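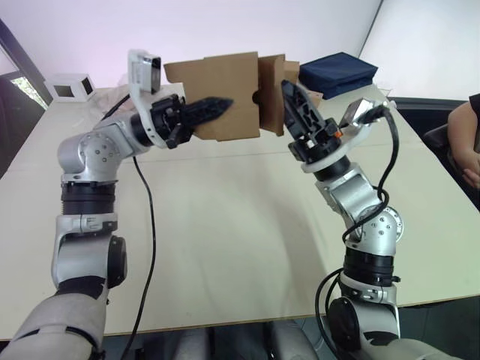

Monday, July 22, 2024
By the Mandora Kerbside Study Group

Print this page | E-mail this page

4. Contamination and moisture in household cardboard

4.1 Collection rounds

Fibre was sampled over two rounds, both in April, from yellow-lid bins in Mandora and Trondthorpe. 181 households in the first round. 166 in the second -- the drop is mostly one street in Trondthorpe where the truck came early and we missed it. No attempt made to replace those households, so paired comparisons below use the smaller group only.

Bins were tipped onto a tarp at the Werkar transfer yard and sorted by hand into corrugated, boxboard, mixed paper and other. Corrugated was the main interest. Pieces folded before disposal were bagged seperately from those put in whole or torn, then weighed. Anything with visible food went to a third bag, whatever its shape. Pizza boxes were the usual argument. We settled on the lid test: grease on the lid as well as the base, contaminated; grease on the base only, tear off the lid and split the weight.

Figure 3. Folded brown corrugated cardboard.

4.2 Moisture

Total corrugated across both rounds came to 890 kg as received. Moisture was read by pin meter at three points per bag and the median taken. The meter drifts badly above 30 per cent, so very wet bags were oven dried instead, as in Xu's protocol, with one change: we dried overnight and did not do the second weighing. Probably a small underestimate. Not corrected for.

Rain is the obvious problem. Second round followed two days of showers and bins with broken or propped lids took on water. Lid condition was only recorded from the second round onward, after it became plain on the tarp that it mattered. Should have been on the sheet from the start.

Folded pieces sat flatter and lower in the bin, and lower means closer to whatever drained out of the bottles. So the folding advice on the council sticker may help with bin volume and hurt a little with moisture. The data can't separate the two. Bin position on the verge, shade, day of the week the box went in -- none of it recorded.

4.3 Contamination

Of the second-round households, 74 had at least one contaminated piece of corrugated. Food first, then garden waste, then nappies (few, but one is enough to lose the bag). Packing tape was left on nearly everything and was not treated as contamination, in line with what the yard accepts.

Differences between the two towns were small and we would not read much into them. Trondthorpe has a fortnightly pickup and Mandora a weekly one, wich makes fuller bins in Trondthorpe and more overflow left beside the bin. Overflow was sampled where it was clearly the same household's, otherwise left. Weights for overflow are included in the totals above but not in the moisture medians; see section 5 for the effect of putting them back in.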